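Cernlow 현장 증언 기록 세트 (한국어 양식판)

2026년 6월 22일 | 글 에르미라 레카

구금 시설 방문이나 강제 퇴거 현장 조사, 실종자 가족 면담을 다니시는 분들이 오래 찾으시던 물건을 드디어 한국어 양식으로 내놓게 되어, 저희로서는 참 반갑고 또 조금 떨리는 마음으로 이 페이지를 씁니다.
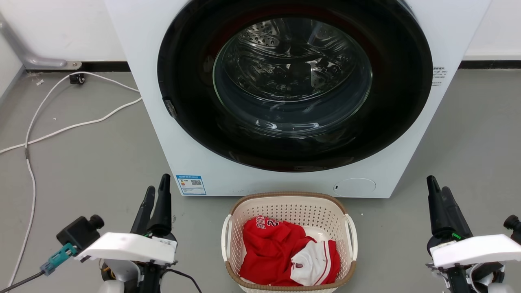

Cernlow는 인권 침해를 겪었거나 목격한 분의 이야기를 종이와 소리로 함께 남길 수 있게 만든 기록 세트입니다. 처음에는 스페인어판만 있었고, 그다음에 영어판이 나왔는데, 한국에서 이주노동자 상담을 하시는 분들이 영어판을 사다가 여백에 손으로 한국어를 적어 쓰신다는 이야기를 듣고 나서는 도저히 그냥 있을 수가 없었어요. 그래서 지난 5월까지 양식을 한 장씩 옮기고, 상담 현장에서 실제로 쓰는 말로 고치고, 또 고쳤습니다. 번역만 하면 금방 끝날 줄 알았는데 '진술'이라고 할지 '증언'이라고 할지를 두고도 한참 이야기를 나누었답니다. 결국 표지에는 '증언', 안쪽 양식에는 '말씀하신 내용'이라고 적었습니다. 면담받는 분이 종이를 들여다보실 때 덜 딱딱하게 느끼셨으면 했거든요.

구성품

- 증언 기록장 3권. 한 권은 50장이고 먹지 없이 아래 장에 그대로 눌려 적히는 복사지입니다. 윗장은 단체가 보관하고 아랫장은 말씀하신 분께 드릴 수 있습니다. 드릴지 말지는 그분의 안전을 먼저 생각해서 정해 주세요.
- 동의서 묶음. 쉬운 말판과 일반판이 들어 있습니다.
- 음성 녹음기 1대. 무선 기능이 없고 저장 내용은 암호화됩니다.
- 봉인 봉투와 일련번호 스티커.
- 인계 기록표. 누가 언제 누구에게 넘겼는지 적는 표입니다.
- Rultden 가방. 어깨끈을 뗄 수 있고 겉에 아무 글자도 새기지 않았습니다.

가방에 상표가 없는 것을 서운해하시는 분도 가끔 계신데요, 눈에 띄지 않게 들고 다녀야 하는 날이 있다는 것을 현장에 계신 분들은 너무나 잘 아실 거예요. 저희 이름은 안쪽 주머니 깊은 곳에 작게만 넣었습니다.

기록장에 대하여

기록장 첫 장에는 이름을 적는 칸이 없습니다. 처음 받아 보시고 인쇄가 잘못된 줄 알고 연락하시는 분들이 계셔서 미리 말씀드려요. 이름과 연락처는 따로 떼어 보관하는 카드에 적고, 기록장에는 카드 번호만 적습니다. 혹시 기록장을 잃어버리거나 빼앗기더라도 말씀하신 분이 바로 드러나지 않게 하려는 것이지요. 카드와 기록장은 부디 다른 가방에, 가능하면 다른 사람이 들고 이동해 주세요.

본문 양식은 날짜와 장소, 보고 들은 것, 전해 들은 것, 몸의 상태, 그 뒤에 취한 조치의 순서로 이어집니다. 직접 본 것과 남에게서 들은 것을 나누어 적는 칸이 이번에 더 넓어졌어요. 나중에 진정서를 쓰거나 보고서에 인용할 때 이 구분이 흐려져 애를 먹었다는 말씀을 워낙 많이 들었습니다. 몸의 상태를 적는 쪽에는 앞뒤 인체 윤곽 그림이 있고, 어린이용 윤곽은 뒤쪽에 따로 두었습니다. 의료인이 아닌 분이 진단명을 쓰는 일이 없도록 칸 이름도 '보이는 대로'라고 붙였고요.

그리고 양식마다 '여기까지만 하고 싶어요'라는 칸이 있습니다. 면담을 멈추고 싶을 때 말 대신 손가락으로 짚으셔도 되는 자리예요. 이 칸은 한국어판을 만들면서 생겼는데, 써 보신 분들이 좋아해 주셔서 영어판에도 넣기로 했습니다!

녹음기에 대하여

녹음기는 Contreras에서 만듭니다. 단추가 크고 눌리는 느낌이 분명해서 주머니 안에서도 찾기 쉽습니다. 한 번 충전하면 8시간 동안 연속으로 녹음하고, 녹음이 끝난 파일에는 시각과 일련번호가 함께 남습니다. 파일을 옮길 때는 동봉된 선과 Futisent 프로그램을 쓰시면 됩니다. Futisent는 인터넷에 연결하지 않은 컴퓨터에서도 돌아가고, 파일이 옮겨진 뒤 바뀌지 않았는지 확인하는 값을 인계 기록표 모양 그대로 뽑아 줍니다.

비밀번호는 저희도 알 수 없고 되살려 드릴 수도 없습니다. 이 부분은 몇 번을 말씀드려도 모자라서, 상자 안에도 노란 종이로 한 번 더 적어 넣었어요. 여섯 번 틀리게 넣으면 저장된 내용이 지워지니 꼭 연습용 녹음으로 먼저 손에 익히신 다음 현장에 가져가 주세요.

제조 쪽 담당인 다미안 로사노가 전해 달라고 한 말도 옮겨 둡니다. "녹음기가 켜져 있다는 표시등은 끌 수 없게 만들었습니다. 몰래 녹음하는 기계로 쓰이지 않았으면 합니다." 표시등을 끄는 방법을 물으시는 분이 계신데, 그런 기능은 없고 앞으로도 넣지 않을 생각이라고 합니다.

이런 분들께 권합니다

상담소나 쉼터에서 정기적으로 면담을 하시는 단체, 시설 방문 조사를 나가시는 변호사와 활동가, 지역 신문에서 국가폭력 사건을 오래 취재하시는 기자분들이 많이 쓰십니다. 학교에서 인권 조사 실습을 하실 때는 녹음기를 뺀 실습용 묶음이 있으니 그쪽이 부담이 덜하실 거예요. 실습용 기록장은 표지 색이 다르고 쪽마다 '연습'이라고 찍혀 있어서 실제 기록과 섞일 염려가 없습니다.

다만 이 세트는 기록을 돕는 도구이고, 법원이나 국제기구가 증거로 받아들일지는 사건과 절차에 따라 달라집니다. 제출을 염두에 두고 계시다면 면담 전에 법률 지원을 하시는 분과 한 번 의논해 주세요. 피해를 겪은 지 얼마 되지 않은 분이나 어린이를 만나실 때에는 면담 훈련을 받은 분이 꼭 함께해 주셨으면 합니다.

보관과 손질

기록장은 볼펜으로 조금 힘주어 쓰셔야 아랫장까지 잘 나옵니다. 수성펜은 비에 번지니 피해 주세요. 복사지는 더운 차 안에 오래 두면 글씨가 옅어질 수 있어서, 여름에는 가방째 실내로 들고 들어가시는 게 좋습니다. 녹음기는 쓰지 않으실 때에도 가끔 충전해 주시고, 봉인 봉투는 한 번 뜯으면 무늬가 남으니 다시 붙이지 말고 새것으로 바꾼 뒤 인계 기록표에 까닭을 적어 주세요. 가방 겉감은 미지근한 물을 적신 천으로 닦으시면 되고, 안쪽 칸막이는 떼어 내어 손빨래하실 수 있습니다.

주문과 배송

단체 주문은 이메일로 받습니다. 받으실 곳 주소를 단체 사무실로 하기 어려우시면 편하게 말씀해 주세요. 이유는 여쭙지 않고, 다른 수령지를 함께 찾아보겠습니다. 송장의 품목명에는 '문구류 및 녹음기'라고만 적힙니다. 형편이 어려운 단체를 위한 나눔 가격도 있는데, 서류를 따로 요구하지 않으니 주문 글에 '나눔'이라고 한마디만 써 주시면 돼요. 작년 이 가격으로 나간 세트가 거의 50개였고, 올해는 조금 더 보내 드리고 싶습니다.

녹음기의 무상 수리 기간은 3년입니다. 수리를 맡기실 때는 반드시 저장 내용을 먼저 옮기고 지워 주세요. 혹시 지울 수 없는 고장이라면 보내지 마시고 연락부터 주시기 바랍니다. 기록장과 동의서 묶음은 낱개로도 주문하실 수 있고, 낱개 주문에는 카드 묶음이 딸려 있지 않으니 필요하시면 같이 담아 주세요.

베트남어와 네팔어 동의서는 지금 현장에서 일하시는 통역사분들이 읽어 보고 계십니다. 준비되는 대로 한국어판을 구입하신 단체에 먼저 한 묶음씩 보내 드릴게요. 양식에서 어색한 말이나 모자란 칸을 발견하시면 그 쪽에 바로 표시해서 사본을 보내 주셔도 좋습니다. 면담 내용이 적힌 쪽은 보내지 마시고, 꼭 빈 양식에 적어 주세요.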